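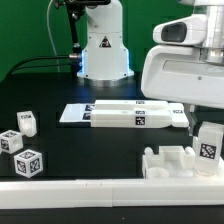

October, bench 2, 14:30

Picked up the block set again after the Niltlow parts came off the printer. The question for today is still fit: do the long blocks seat in the tray without rocking, and do the labels survive handling. Layout is the flat tray in the middle with the two long blocks side by side on it, scooped one at the front, and the cube with the round hole left off to one side. Tray is 150 mm inside by drawing. Calipers agree at one end, a hair under at the other. Sanded the tight end with 240, then rechecked. Better.

Labels: Mathias Hämmerli wants the markers flush to the edges. I would leave a 2 mm white margin, as the corners lift when they are handled. Batch 53 is on the old adhesive. Batch 54 will use the Drovanitz sheet if it arrives.

Black tabletop is fine for contrast but shows every bit of sanding dust. Wipe down before the next round, grey cloth only, the blue ones shed.

Rocking test, rear block: slight, diagonal. Front block: none I can feel. Suspect the base of the rear one warped on the plate. Reprint it flat side down, 24 per cent infill, same colour.

Akua Agyeman has the file, part no. 1377. Ask her whether the hole in the cube was ever meant to be a through hole. Drawing doesn't say.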